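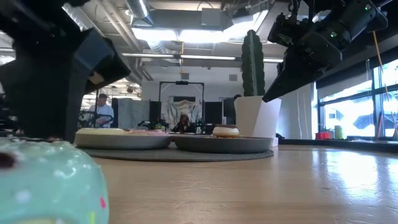
Last changed: December 27, 2008

Short thread on powers of attorney, as I've been asked the same thing by three clients this month. General information only, and your own facts may differ.

A lasting power of attorney is a separate document from your will. The will does nothing until you die. The power of attorney stops when you die. People mix these up all the time.

There are two kinds. One covers property and money, the other covers health and care. You can make one without the other.

A form has no effect until it has been registered. A signed form in a drawer is no use to your daughter when the bank asks for it. Register early.

Ordinary powers of attorney still exist and are handy if you're abroad for a while. They lapse if you lose capacity – the very moment most families want to rely on them.

Old enduring powers signed before the rules changed remain good. You don't have to replace one, but it only covers property and money. Read it again and check the attorneys are still alive and still speaking to you.

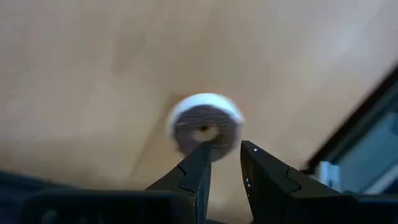 Page 26

On choosing attorneys. If you appoint two, say whether they act jointly, or jointly and severally. Jointly means both sign everything. If one dies, a joint appointment normally fails unless you have named a replacement.

My colleague Mahfuz Sivakumar had a file in September where two brothers were appointed jointly and one had moved overseas. Every form went by post. It took 50 days to sell a flat in Sarnville that already had a buyer.

An attorney must be at least 18. For property and money they must not be bankrupt. They needn't be a solicitor.

Gifts. An attorney can make modest birthday and wedding presents from your money, and not much more. Larger gifts to save tax need the court's approval.

Orestis Mavromatis asks whether a business owner can use one for the firm. Sometimes. Check the articles or partnership deed first – a director's duties can't simply be handed over this way.

The link to our checklist was giving a 404 this morning. Fixed now. Paper copies at the Lernier office.

Next thread will be on witnesses.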